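Section 4: Getting your Ondus mesh Wi-Fi working in every room

If you've followed section 3 you should have the main Ondus unit plugged into your router and showing a steady light. Lovely! Leave it alone now. I know it's tempting to keep opening the app to check, but it does a bit of sorting itself out in the first few minutes.

4.1 Choosing your rooms

Before you plug in the second unit, have a wander about with your phone and find where the signal starts to sulk. In my house it's the far end of the landing (thick walls, old chimney, the lot). You want the second unit halfway between the main one and the bad spot. If you put it right in the bad spot it has nothing decent to pass on, and you'll end up with a beautifully strong connection to not very much.

Start with the room where you watch telly or do your video calls.

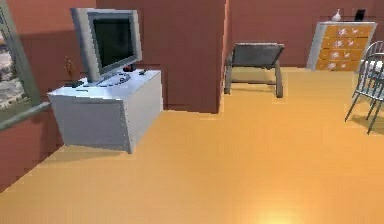 Screen on a white cabinet, near the window.

Keep the unit out in the open if you can, up to 30 cm from the wall, and at sitting height or a bit above. Mine went on the floor behind the sofa for a week and I don't recommend it.

Caution: don't put a unit inside a metal cupboard, on a radiator or next to a microwave.

4.2 Adding the second unit

1. Plug in the second unit in the same room as the main one. Yes, the same room, you'll move it later.
2. Wait for the light to blink slowly.
3. Open the app and tap Add unit.
4. Type in the setup code from the sticker underneath. If the app only asks for the last three digits, that's fine, it does that on the older version. (Mine were 944.)
5. Give it a name. Pick something you'll understand in a year's time, such as Landing or Back bedroom.
6. Once the app says Joined, unplug it and carry it to its new home.
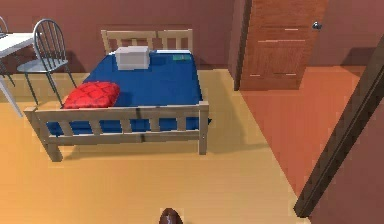
It takes a little while to wake up after the move, so go and put the kettle on. If the light is still red when you come back, bring the unit closer to the main one and try again. Pao-chu Tang, who tested these steps for me in a long thin flat, had to do that 2 times before hers settled, and it's been good as gold ever since.

Note: if you also have an old Kosmont extender, switch it off before you start. The two will happily use the same network name and your phone will cling to the wrong one.

4.3 Checking the signal

1. Stand where you normally use your phone or laptop.
2. In the app, tap Check this spot and hold still until the number appears.
3. Do the same with the doors shut, especially the heavy ones. I got 44 with everything shut and was quite happy with that.

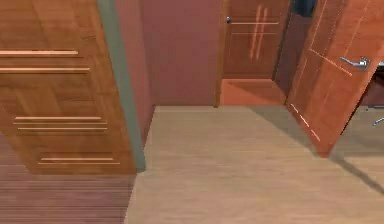

Anything in the green band will do for films and calls. Amber is all right for email and a bit of browsing. If you get red, move the unit a couple of steps and check again before you think about buying a third.

4. When you're happy, tap Save layout. If you skip this the app forgets your room names (ask Ezequiel Figueroa, he's typed his in more often than he'd like).

Printers and doorbells are in section 5.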